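Home | Blog | Workshop | House stuff | About | Contact

Getting the tools up on the pegboard (finally)

10 Jan 2023 – posted by the Loliser blog

OK quick one, I have paint drying and a dinner to start. Said back in the fall I would sort out the hand tools and then did nothing at all. They lived in a drawer. Then in two drawers. Then in a bag hanging off the door. You know how it goes.

So the pegboard is up. Plain one, round holes, from Pustska. I looked at the metal one from Grurnell too but it was 300 with the rail and the hooks and no thank you. Hooks came seperately. White ones. I wanted black but the black was out until February and I was not going to wait for a hook.

First rule I made for myself – the thing I grab most goes where I can grab it without looking. For me that is a screwdriver. Not even close. Battery covers, cabinet hinges, the one loose outlet plate in the hall, opening paint cans (I know, I know). 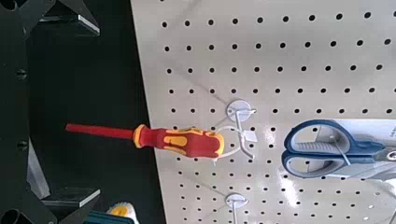 Red and yellow screwdriver on its hook, scissors next door still on the card.

Loops are the other thing I got picky about. If a handle has a loop or a hole it can hang. If it doesn't, you need a clip or a shelf, and then you're buying more bits, and then you're back at the store. I went through the whole drawer and made two piles, hangs and doesn't hang. The doesn't hang pile is still on the kitchen counter. Working on it.

Scissors go up high. They get used maybe once a week so they can have the far row. Same with the adjustable wrench, jaw down, because jaw up it swings around and bangs the board every time you walk by. Took me a day of banging to work that out.

Painting stuff is harder. Rollers are long and awkward and always a bit grubby no matter how well you wash them. I tried lying them flat on a shelf and they rolled off. Tried standing them in a bucket, bucket fell over. What works is a crate with slots in the side, right at the foot of the board. Mine was an Okafor one, from the garage, used to have

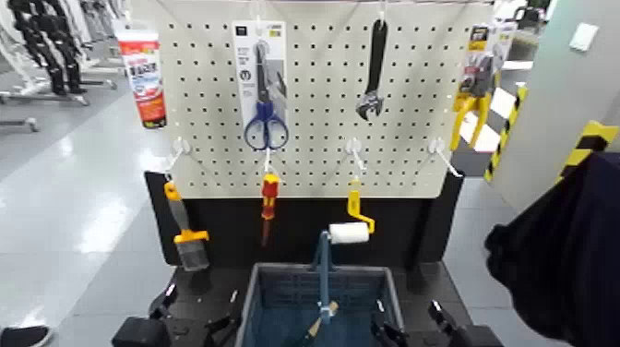 garden twine and seed packets in it. Those have been moved to a shoebox. Sorry, seeds.

Anyway the long handles go in the crate and the small stuff goes on the hooks, and so far so good. I also stopped trying to fill every hook. Left one free on the lower row on purpose. There is always something in your hand that needs a place to go for five minutes, and if there's no free hook it goes on the floor and you step on it.

Things I would do diffrent: put the board a little lower. Get the packaging off things before hanging them up, it looks like a store in there. And measure the roller frame first, because it sticks out further than you'd think.
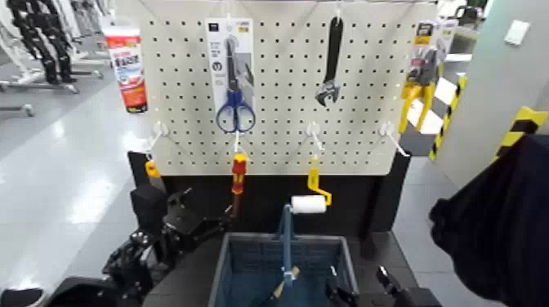 Lower row: screwdriver, yellow roller frame, one hook free. Crate underneath.

Still to do – labels, maybe. An outline for each tool like my old shop class had? Probably won't. Pile on the counter first. Then the second coat in the hall, which is why I have to go now.

Last updated: 2 days ago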